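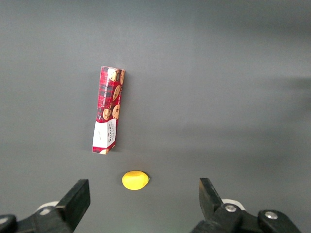 Packing the Batetti gift hamper goes more smoothly if you set everything out before you start, so please give yourself a clear stretch of table and a little patience. We like to begin with the biscuits. A carton like the red tartan one, with the chocolate chip cookies printed all over it, is long and narrow, and it makes a lovely firm side for everything else to lean on.

1. Line the hamper with 4 sheets of tissue, letting the ends hang over the rim.

2. Lay the biscuit carton flat along one long side, with the prettiest face up.

3. Tuck in the jars and tea, heaviest first, and fill any gaps with crumpled tissue.

4. Fold the loose ends over and tie the ribbon (a bow is nice, but a plain knot travels better).

Note: The hamper holds up to 14 items, though fewer looks just as generous.

Caution: Please don't stand jars on top of the biscuits, as they do break!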